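Glaze notebook, October

Morning. Opened the kiln a bit after 8 and it was still too warm for bare hands on the lower shelf, so I unloaded the top and left the rest until coffee. This is the third round of the blue-green matte on the Cilholm stoneware. The first two rounds are written up earlier in this book. Short version: round one went glossy wherever it was thick, and round two pinholed on the rims.

Changes for this round. Same base recipe. Swapped the old whiting for the Lunirach bag because the old one had been open all summer and was clumping. Sieved twice. Thinned the bucket slightly more than last time and let it sit overnight before dipping. Bisque was held longer at the top end, which I should have done from the start with this clay. It gases a lot.

Dip times: 3 seconds for the test tiles, one batch at double that for comparison. Wiped the feet with the yellow sponge. The green sponge sheds and needs to go in the trash.

Firing. Chaudhary kiln, slow program, one hour hold at the top, then a controlled drop before shutting off. The controller showed an error during the drop and I had to restart the segment by hand, so the cooling curve on the printout has a flat spot in it. Don't read too much into the surface until we get a clean run. Cones on the middle shelf looked right. Bottom shelf cone was a little under, same as always. I've moved the bottom shelf up one post height for next time.

Results from the top shelf. Tiles dipped for the short time are even, dry to the eye, pleasant to touch. No pinholes that I can find with the loupe. The long-dip tiles have crept back from the texture lines and two of them have a sugary patch at the bottom edge. So the short dip is the one to keep. Color is greener over the iron slip and grayer on bare clay. I like the bare clay better.

Results from the bottom shelf, after coffee. Slightly rougher. One tile stuck to the shelf, my fault, I missed the foot. Kiln wash needs redoing on that shelf before anyone loads it again.

Scratch test with a steel spoon: gray marks on everything, and they came off with cleanser on the short-dip tiles but not fully on the bottom shelf ones. Lemon slice left on a tile until mid-afternoon, no change in color that I can see. Will repeat with vinegar overnight. Until that is done, please treat this glaze as not ready for the inside of anything.

Stock. The big bucket holds enough for one more session. Weighed out dry mix for a 2000 gram batch and labeled it, second shelf, left side. The Tendadel frit is getting low. I put it on the order sheet along with cone packs and a new 80 mesh sieve. The small scale drifts when the fan is on, so turn the fan off before weighing oxides.

Still to do: vinegar test, clean firing with no restart, redo kiln wash, try the same glaze over the white slip. After that I want to look at it on handles, where the glaze tends to run thin along the edges and the strap shape makes it hard to dip evenly in one go. Color to keep in mind for that is a muted teal with some gray in it. 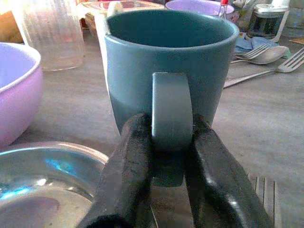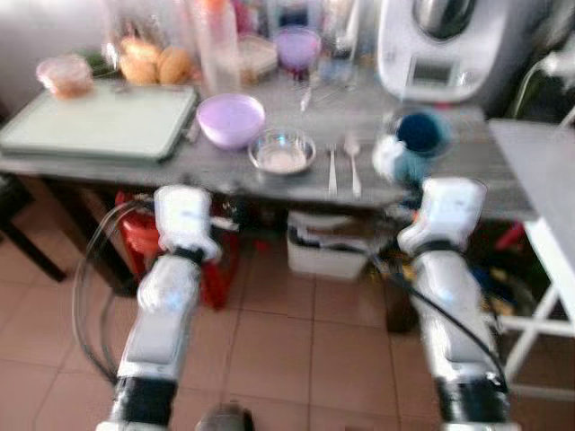
First: teal mug, matte glaze, strap handle. Second: table with the lavender bowl and teal cup.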